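花一下午教机器人收拾袋子：Codo工作台边的见闻

2019年4月9日

如果你以为机器人抢走人类饭碗的第一步是进工厂拧螺丝，那么Codo的朋友们会让你失望。他们眼下最要紧的目标，是让两条机械臂学会对付一只带蓝色封条的透明自封袋。

这件事我家六岁的侄子几秒钟就能办妥，前提是袋子里有零食。机械臂没有这种动力，只好由人手把手地教。教法说起来很朴素：操作员坐在工作台外面，两手各握一只主控手柄，他怎么动，台上的两条白色机械臂就跟着怎么动。关节角度、夹爪开合、各路摄像头的画面一并存下来，存够了，拿去训练，然后大家抱着胳膊看它自己做一遍，通常会看到一些新鲜的失误。 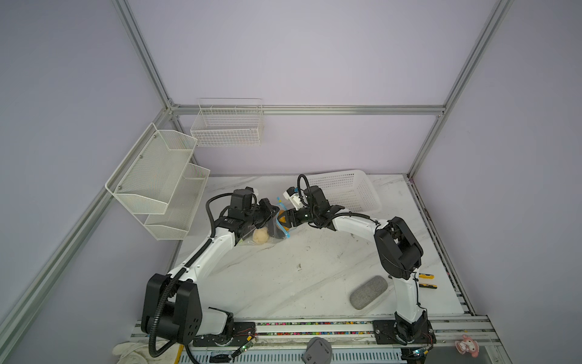

项目名叫Drundau，听着像某个山区小站，据说取名那天谁也没有更好的主意。出钱的是做仓储设备的Nivico，他们对袋子的兴趣倒很实在：仓库里的硬纸箱早就有机器搬了，剩下的软包装、拉链袋、揉成一团的塑料膜，至今还得靠人。塑料袋透明、反光、一碰就变形，每次摆到台上都是另一副模样，对视觉算法来说，这三样凑在一起，差不多等于存心刁难。

目前的计划是录满536条示范。操作员每条都从头做起：一只夹爪管袋口，另一只拿东西，小球、假面包、假水果轮番上阵，台子后方还有一只白色网格篮。规矩写在一张纸上，其中一条是“动作不要太漂亮”。我问为什么，得到的答复是，手太巧的人会在半空中做些微小的修正，自己都没察觉，机器学起来却一头雾水。所以招人的时候，打游戏特别厉害的反而要多练几天，把花活儿戒掉。

新手的前200条一般不算数。这个数字听起来有点残酷，但看过录像的人都没有意见。隔着手柄捏东西，手上没有触感，人会本能地越捏越紧，假面包因此受了不少委屈。还有人习惯一边操作一边歪着脑袋找角度，脖子比机械臂先报警。现在每录一小时必须休息，休息区有一台咖啡机，全自动的，是整层楼里自主程度最高的设备。
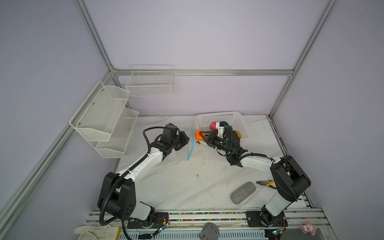 Bogumił Zalewska

双臂比单臂麻烦的地方在于，它们会互相等。人用两只手开袋子，左手右手谁先谁后是不用商量的；一旦通过手柄传过去，中间多出一点延迟，两只手就客气起来，你不动我也不动，像在窄门口互相谦让的两位客人。这种犹豫也会原样录进数据。早期训练出来的模型因此颇有礼貌，两只夹爪悬在袋子上方，能静静地对峙到程序超时。

后来的办法是把犹豫的片段剪掉。剪辑工作由人来做，一段一段地看，一段一段地标，标完再换一个人复核。所谓自动化，到这一步已经用掉了相当可观的人力。Nivico派来的代表算过一笔账，算完没有公布，只是又要了一杯咖啡。

另一家参与的公司Olszewski负责夹爪，主张先换指尖的材料，抓袋子会省事得多。Codo这边则认为应该先攒数据，硬件越普通，将来越好卖。双方开过5次会，纪要写得很厚，结论是下次接着谈。在此期间，夹爪还是原来的夹爪，袋子还是原来的袋子。

装在夹爪旁边的小摄像头倒是意见一致的产物。固定机位看全局，腕部机位看近处，后者在袋口附近尤其有用，夹爪离塑料膜还差多少，远处的镜头很难判断。代价是画面跟着手腕一起晃，连看几十条之后，负责标注的人普遍表示午饭可以晚点吃。

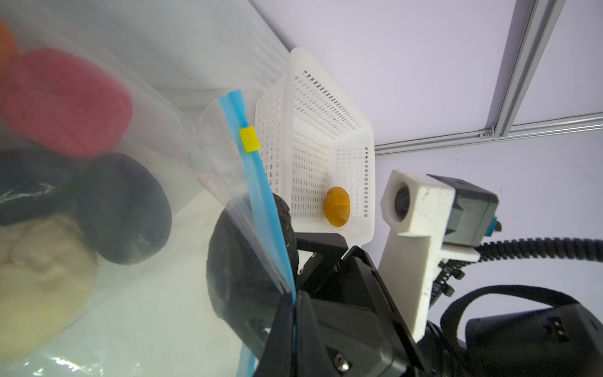
接下来的安排

录制会持续到7月，届时Codo打算让机械臂在没人握手柄的情况下当众做一遍。至于做到什么程度算成功，几方的说法略有出入。Nivico希望它能连续处理不同尺寸的袋子，Codo的说法是“基本完成动作”，Olszewski则提醒大家留意“基本”两个字。

示范数据是否公开还没有定。Codo倾向于放出一部分，供高校做研究，条件之一是使用者要把失败的结果也发回来。他们手里已经有不少失败了，但似乎总觉得不够。失败的录像目前按原因分类存放，最大的一类叫“打滑”，其次是“其他”，“其他”里面又有一大半还是打滑。

报名当操作员的渠道仍然开着，不要求编程基础，要求有耐心，视力正常，能接受同一个动作重复做到下班。面试内容是用手柄把一只小球拿起来，再放下。我也试了一回，拿起来了。放下的部分，考官说可以再练练。

想看现场的读者可以等7月的演示，名额不多，需提前写信登记。主办方说会准备座位和咖啡，并请观众不要在机械臂停顿的时候鼓掌，因为那多半不是做完了。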